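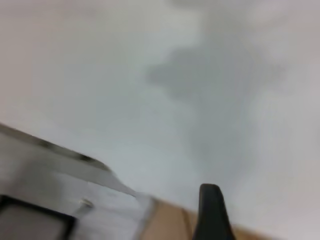
Tegan Ellery asked me before the first release whether a buyer of the Katene kit can learn anything from our recordings, or only from the price list. "If I pay for a gripper, I want to see the boring episodes too," she wrote. I took this as a request, and the boring episodes are in.

Katene wrist kit: trial recordings
Version 2, 16 March 2025

What is in this package

The package has 3,407 short episodes recorded with the Katene wrist kit, which is a two-finger gripper with a small camera, sold by Fluvik as an add-on for light robot arms. We had one kit on trial and used it for simple table work: reach, close, lift, put down, go back. The recordings were made to help us decide on the purchase. Later we saw that other people have the same decision in front of them, so we cleaned the files and wrote this text.

It is a review and a data set together. If you want only the data, go to "Files". If you want only our opinion of the kit, go to "Experience with the kit".

Files

episodes/ one folder for each episode, numbered from the start of the trial
episodes/*/wrist/ pictures from the wrist camera
episodes/*/state.csv joint positions, finger opening, time in milliseconds
labels.csv one row for each episode: task name, result, remark
mounts.csv which camera mount position was used
tools/ two small scripts, for reading and for checking
CHANGES.txt list of changes

The time column begins from zero in every episode. Please do not join two episodes by time, they have no common clock.

How to read it

Run tools/check first. It compares the number of pictures with the number of rows in state.csv and prints the folder name if they are different. Nine episodes have a difference and we left them as they are. Their names are in labels.csv with the remark "short".

The reader script gives you one picture and the nearest row of state. If you prefer your own reader, take care with the finger opening. It is stored in percent, where 100 is fully open. In version 1 it was the opposite, and Lindsay Sutcliffe lost an afternoon with it.

Camera view

The camera travels with the gripper, so the view tilts when the wrist tilts. In the picture at the top you have the silver gripper body coming in from the lower left and one black finger standing at the bottom, with a pale surface behind them. Blurred pictures are part of the set. A model which is trained only on sharp pictures will have a hard life on this camera, in our opinion, and you can always filter them yourself. We do not supply a sharpness value.

Labels

The result column has the values done, failed, stopped and unclear. "Stopped" means that the operator pressed the stop button for any reason, also when the task was going well. "Unclear" was used when two of us looked at the episode and did not agree. The remark column is free text, partly with spelling mistakes, and we did not correct them.

Please do not calculate a success rate of the kit from these labels. Many of the early episodes were made while we still learned to drive it, and it would be unfair to the seller.

Experience with the kit

Mounting was easy. The adapter plate fits our arm and the cable is long enough if you lead it on the outside. The printed guide is short, but the order of the steps is correct, and this I cannot say about the guide of the Dendar gripper which we had before.

The camera exposure is automatic and cannot be fixed in the delivered software. Over bright surfaces the picture becomes pale and things of light color are difficult to separate. We wrote to Fluvik about this. They answered politely that a setting is planned for April. I will add a note in CHANGES.txt when we have tried it.

The fingers can be changed without removing the gripper. Good. The screws are small and it is wise to do it above a tray. We changed the finger pads after each 300 episodes, following our own rule, and it was maybe too often.

The closing force has 50 steps. In daily work we used only the lower ones. Between neighboring steps I could not feel any difference by hand, but Lindsay is sure there is one.

What I miss most is a cover for the connector. Zeltanell sells one for a similar gripper and it almost fits.

Limits of the data

One kit, one arm, one room. The light was mixed, from windows and ceiling lamps, and it was not measured. There are no depth pictures and no force values. The camera mount was moved during the trial, so please use mounts.csv if the position matters for your work.

Use and contact

You may use the recordings for research and teaching, and also to compare products before buying. If you publish something, name the package and the version. We received the kit on loan and sent it back at our own cost. Fluvik did not read this text before the release.

Errors can be reported to Lindsay Sutcliffe, with the episode number in the subject line. Answers can take a week.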